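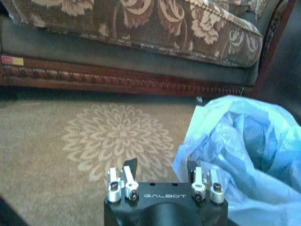

Upholstered seat with carved wooden trim rail beneath.

Railway > Rolling stock > Inspection > Checklists

Overview | Checklists | Fault codes | Notices | Contact

Reading time: 4 minutes

Pre-service inspection checklist: Flaltden line passenger coaches

Applies to all coaches working between Flaltden and Bae, including the spare coach stabled at Ekum. The checklist is to be completed by the examining fitter before the set is released to traffic. Comments entered below are those of the July inspection of set 516.

Each item is marked Pass, Pass with comment, or Refer. An item marked Refer must be cleared by the duty engineer before passengers are carried. Items may not be left blank. Where an item does not apply to a coach, enter N/A and initial it.

SECTION A. RUNNING GEAR

A1. Wheel treads free from flats, cracks and build-up of metal.
Pass with comment. Light marking on the leading axle of coach 2, within limits. Measure again at the next examination.

A2. Axlebox covers secure, no sign of leakage or overheating.
Pass.

A3. Springs and dampers complete and undamaged.
Refer. Damper on the trailing bogie of coach 2 weeping oil at the lower seal. Replaced from Brasus stock and cleared by the duty engineer the same afternoon.

A4. Brake blocks above minimum thickness and seated evenly.
Pass with comment. Blocks on the leading bogie are wearing more quickly on the platform side. The rigging has been adjusted. Fitters are reminded to record both sides and not the thinner side alone.

SECTION B. BRAKES AND COUPLINGS

B2 is to be carried out with two members of staff present, one in the cab and one at the rear of the set.

B1. Hoses free from cuts, chafing and perished rubber.
Pass.

B2. Full brake application and release on every coach.
Pass with comment. Release slow on the rear coach at the first attempt, normal on the next three. Isolating cock found stiff and lubricated.

B3. Emergency handle in each saloon tested and resealed.
Pass. Seal numbers entered in the set book.

B4. Couplings, pins and safety chains in place and correctly fastened.
Pass.

SECTION C. DOORS AND STEPS

C1. Doors open and close fully without force.
Pass with comment. Door at the Bae end of coach 1 drags on the threshold plate. It can be closed by hand without difficulty but should be rehung at the next works visit.

C2. Door locks show the correct indication in the guard's compartment.
Pass.

C3. Footsteps and grab rails firm, with non-slip surface intact.
Refer. Lower step on coach 3 loose at one bracket. Bolts renewed and tightened. Cleared.

C4. Door width clear of obstruction to at least 700 mm.
Pass with comment. Luggage rack upright in coach 3 had been refitted too close to the doorway and has been moved back. Measured again afterwards and found correct.

SECTION D. PASSENGER SALOONS

D1. Seats secure to floor or wall, with no sharp edges or exposed fixings.
Pass.

D2. Gangways and exits free from loose items.
Pass with comment. Cleaning equipment found in the vestibule of coach 1 and removed. The cleaning contractor has been written to. Equipment is to be kept in the locker at Ekum when not in use.

D3. Lighting, including emergency lighting, working throughout.
Pass with comment. One lamp failed in coach 2 and was replaced. The emergency circuit held for the full test period.

D4. Fire extinguishers present, in date and within reach.
Pass. The extinguisher in the guard's compartment falls due before the next inspection and is to be exchanged in advance.

D5. Safety notices legible and in the correct position.
Refer. Evacuation notice missing from the rear saloon. New notice fitted and cleared.

SECTION E. RELEASE TO TRAFFIC

E1. All referred items cleared and countersigned.
Yes.

E2. Set book brought up to date.
Yes.

E3. Carried forward: A1 wheel tread measurement; C1 door to be rehung; D4 extinguisher exchange.

Examining fitters should note that carried-forward items remain open for no more than 21 days. After that period the coach is to be withdrawn until the work is done, whether or not a spare is available.

Completed forms are to reach the depot office at Flaltden by noon on the Tuesday following the inspection. Queries about the wording of any item should be sent in writing to Filipa Gouveia, Rolling Stock Standards.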